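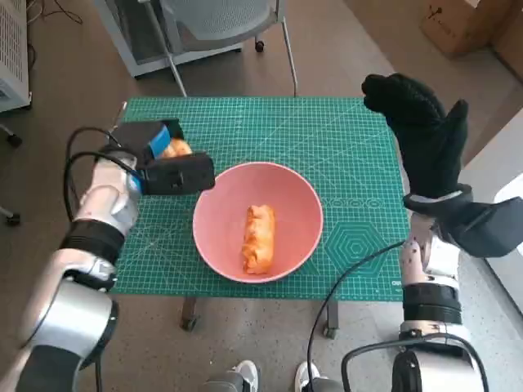
Pink bowl on the green cutting mat

Can I get frying oil out of a cutting mat?
Asked by Eftychia Spanos, 17 April 2021

My sewing table is also the kitchen overflow table, which is a sentence my mother warned me about. Last week a plate of fritters sat on my cutting mat for an evening and left a greasy patch over the grid. I've wiped it twice with a damp paper towel and all I've done is give the patch more room. I have 3 yards of pale linen to cut for a christening in May and would like it to stay pale. The mat is a Losby, the big one, green. Is it done for?

3 answers

Jarmo Pesonen
It's fine. Cool water, a drop of dish soap, soft nail brush, small circles. Leave the suds on for 13 minutes or one phone call from a relative, rinse, blot, and let it dry flat. No hot water and no sunny windowsill. I dried my first one against a radiator and it now has the profile of a potato chip. Before the linen goes anywhere near it, press a scrap of white cotton on the patch overnight. If the scrap comes up clean, go ahead. If it doesn't, wash again, and cut on the back in the meantime.

Kosmas Katsaros
buy a new one

Iraklis Panagiotou
Jarmo has it right, though I'd skip the nail brush if the lines on yours are already fading. I scrubbed half the numbers off a Vinden and have been guessing at inches ever since. My trousers show it. A white eraser also picks up whatever film is left after washing. What was in the fritters?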